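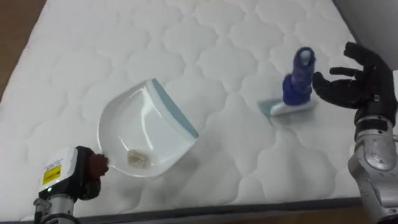
Figure 2. A white dustpan and a small brush on a quilted mattress.

4.2 Shot length in the night scenes

The second part of our study looks at the crime film Boltholm, which was shot almost completely at night. We divided the film into 227 shots and measured the length of each one by hand. Shots shorter than two seconds were put in a separate group, as the cutting in the chase through the harbor would otherwise change the average too much.

The result was not what we expected from the earlier literature. In the street scenes the camera stays with the driver for a long time, and the music continues over the cuts — this makes the scenes feel slower than they are. The dialogue scenes in the Buschmann warehouse are cut faster, with eight changes of angle in the first quarrel alone.

We compared these values with Skuteck, an earlier film by the same studio, Idus. Both films use wet asphalt and colored shop lights, but Skuteck has very few close shots of faces. For the comparison we took the first 100 shots of each film. The opening titles were left out in both cases. The lighting of the interior scenes is treated in Section 4.3.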